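Built to Be Repaired: How a Harbor Town Changed the Way It Furnishes Its Schools

When the school district of Storham closed its central furniture warehouse in May, the building on Flandetgate held 600 desks, most of them awaiting disposal. Many had a single fault. A hinge had failed, a leg had worked loose, or the writing surface had been scored so deeply that paper could no longer lie flat on it. Under the purchasing rules then in force, a damaged desk was written off and a new one ordered in its place.

The district has since adopted a different policy. Furniture bought with public money must now be capable of being taken apart with ordinary tools, and every supplier is required to keep replacement parts available for 10 years after the date of sale. The change has drawn interest from neighboring districts, several of which have asked for copies of the contract language.

Kauko Halonen, who directs facilities for the district, drafted the first version of the policy after reviewing the cost of hauling discarded furniture to the county landfill. He found that hauling was charged by volume, so that a desk with one broken hinge cost the same to discard as a desk beyond all use.

"We were paying to move air," Mr. Halonen said. "A desk is mostly empty space. Once you take it apart, you find that nearly all of it is perfectly sound."

The repair work itself is carried out in a former boat shed at the edge of the harbor, where two full-time employees are joined during the summer by apprentices from the county trades program. Nicanor Palma, the senior of the two, trained as a cabinetmaker and spent much of his career fitting out fishing vessels. He regards school furniture as the harder assignment. A galley table, he said, is used by adults who have reason to look after it.

Mr. Palma begins with the top. If it is solid wood and thick enough, it can be planed or sanded and given a new finish, and this can be repeated several times over the life of the desk. Tops faced with a thin decorative sheet offer no such second chance. Once the face is broken, moisture enters the core and the panel swells. For this reason the new contracts favor tops made from narrow planks of hardwood glued edge to edge, a method of construction that was standard in American classrooms well into the last century.

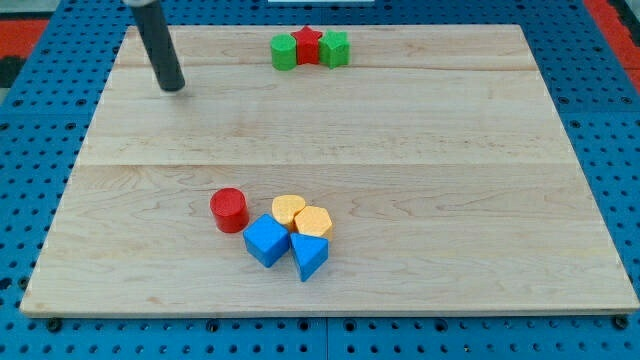
Does a solid wood top cost the district more than a faced panel?

The purchase price is higher, but the district expects to recover the difference the second time a top is refinished instead of replaced. Savings after that point depend on how heavily the desk is used. Middle school classrooms wear out their furniture soonest, and art rooms are budgeted separately.

Questions of cost have not been the only ones raised. Tiina Saarinen, who teaches fourth grade at Grorkadside Elementary, told the school board that she had been wary of receiving older desks while other schools were given new ones. Her concern was one of fairness. For many years, used furniture had been sent to the schools on the east side of town, and families there had noticed.

The board responded by setting a single standard for appearance and sturdiness, to be applied to every item before delivery, whether new or repaired. It also ended the practice of assigning used stock to particular schools. Mrs. Saarinen now says that her students cannot tell which desks came from the boat shed, although a few have written to the workshop to ask.

Supply has proved more difficult. Elin Rosser, the purchasing officer, spent most of a year looking for a manufacturer willing to accept the parts requirement. Larger companies change their designs often and do not wish to store components for models they no longer sell. The contract went at last to Lưu, a family-owned firm that agreed to use the same bolts and brackets across its whole line and to file its drawings with the district. Should the firm close, another shop may produce the parts from those drawings.

That clause is perhaps the most closely studied part of the agreement. Zubaida Jafri, who advises local governments on purchasing law, considers it a sensible protection for a small district with little bargaining power. She cautions, however, that drawings are useful only if they are kept current, and that few public offices have a filing system equal to the task. Storham keeps its set in two places – one at the district office and one at the workshop.

The district plans to extend the policy to chairs, which present problems of their own. Molded plastic seats cannot be refinished, and the steel frames beneath them tend to crack at the weld. Mr. Palma has tested a bolted frame through one winter in the high school cafeteria and has asked for a second winter before he recommends it. The district owns 3,000 chairs, and replacement will proceed one building at a time, beginning with the library.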